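Chapitre 17
Le câble, sa boucle et son connecteur

Manuel d'aménagement du poste de travail, deuxième partie : les petites choses qui traînent
Texte de Negin Kermani, relu par Gerardo Salazar

À la fin de ce chapitre, vous saurez tenir un câble USB sans l'abîmer, lui choisir un trajet, lui laisser une boucle convenable et le retrouver le mois suivant. Prérequis : le chapitre sur les tiroirs, y compris la section que tout le monde saute.

17.1 Un objet modeste et têtu

Le câble USB est l'objet le plus souvent déplacé d'un poste de travail et le moins souvent rangé. On lui demande d'être long quand on travaille et court le reste du temps. Il répond en faisant des boucles. Les étudiants de première année y voient de la mauvaise volonté ; c'est de l'élasticité. Une gaine qui a passé plusieurs mois enroulée dans un sachet garde la courbure du sachet, et aucune remontrance n'y change rien.

Trois mots de vocabulaire suffiront pour l'instant. Le connecteur est la pièce rigide du bout. La gaine est l'enveloppe souple. Entre les deux se trouve la sortie de câble, zone courte et ingrate où finissent la plupart des carrières. Quand un câble « marche si on le penche un peu », c'est presque toujours là qu'il faut regarder, et c'est presque toujours là que son propriétaire a tiré.

La première règle en découle : on saisit un câble par son connecteur. Elle tient en une ligne et nous l'avons pourtant répétée 462 fois dans l'atelier de Gatchalian, d'après le décompte de Kristine Fajardo, qui avait cessé d'écouter le cours pour le tenir.

La prise se fait sur la partie rigide, et la gaine reste libre de partir où elle veut. Elle peut former une boucle autour du point de prise ou descendre en arc vers le connecteur ; les deux allures sont acceptables tant que rien ne force à la sortie.
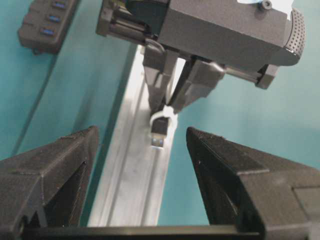
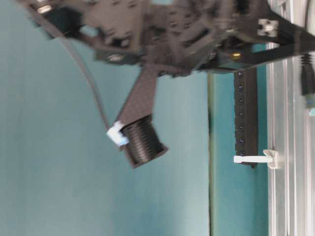
Page modifiée pour la dernière fois en janvier, à 16 h 40, par Maribeth Evangelista

17.2 La boucle de service

Le débutant aime le câble tendu, qui lui paraît net. Il le reste jusqu'au moment où l'on pousse l'écran de deux centimètres. On appelle boucle de service la longueur que l'on laisse volontairement molle près de l'appareil, pour absorber les petits déplacements. Trop courte, elle ne sert à rien. Trop longue, elle tombe derrière le bureau et rejoint les trombones.

Pour la régler, branchez le câble, amenez l'appareil à la position la plus éloignée que vous lui imposerez, puis fixez la gaine à cet endroit. Ramenez l'appareil : le mou qui apparaît est votre boucle. Si elle vous semble laide, tournez-la vers le mur.

17.3 Choisir un trajet

Un câble passe par où il peut ; un bon câble passe par où l'on a décidé. Le bord arrière du plateau, le dessous d'une étagère ou la rainure d'un profilé d'aluminium, si la gaine y entre sans qu'on l'écrase, font des chemins corrects. Le milieu de la table n'en est pas un, quoi qu'en pense l'usage.

Évitez les angles vifs et les attaches serrées à la pince. La bande autoagrippante coûte plus cher que le collier de nylon, mais elle se défait le jour où l'on change d'avis. Prévoyez ce jour.

17.4 Étude de cas : le tiroir de Cerkach

Erlinda Dizon a repris à Cerkach un bureau d'études dont l'inventaire annonçait 3000 accessoires, classés sous la rubrique unique « divers ». Elle a commencé par brancher chaque câble avant de l'étiqueter, méthode lente qui lui a valu quelques remarques et un tiroir dont elle connaît le contenu. L'étiquette était posée près du connecteur et indiquait l'appareil desservi. La couleur n'y figurait pas, chacun pouvant la voir.

Nous reviendrons sur ce tiroir au chapitre suivant, consacré aux chargeurs orphelins.

Travaux préparatoires

Videz sur une table le contenu d'un sac à câbles, le vôtre de préférence. Mettez à part ceux dont la sortie est pliée ou fendue. Enroulez les autres sans les tordre, en leur laissant choisir le diamètre de la boucle, et apportez le tout à la séance. Les nœuds seront défaits en classe, par leurs auteurs.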